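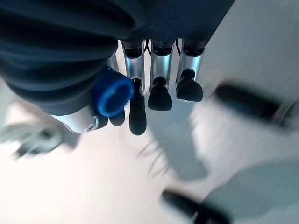
Start With a Clear White Surface

I love this part! Before any sorting, folding or packing happens at my house, the work surface gets emptied and wiped. Mine is a pale tabletop that shows every crumb, and I wouldn't trade it for a dark one. You see what you missed right away, and small things like buttons and beads stop disappearing.

What you need

Two soft cloths
A small bowl of warm water with a drop of dish soap
A tray or shallow box for everything that's in the way
A timer, if you tend to wander off like I do

Step 1. Put everything on the tray. Don't sort yet! Mail, pens, tape, the lot. Carry it to another room.

Step 2. Brush the crumbs toward you with a dry cloth and catch them in your hand. Do the corners first – they hold more than you'd think.

Step 3. Dip the second cloth, wring it out hard and wipe in long overlapping rows. For ink marks, lay the damp cloth over the spot for a minute, then rub in small circles.

Step 4. Dry with a clean part of the first cloth. Bend down and look across the top toward a window. Streaks jump right out at that angle, and one more dry pass usually takes care of them.

Step 5. Set your timer for 12 minutes and go through the tray. Only the things you need for today's project come back to the table. I line mine up along the far edge so the middle stays open, and it makes me so happy to see all that room to spread out in.

If your top is painted wood, use less water and skip the soap unless something is sticky.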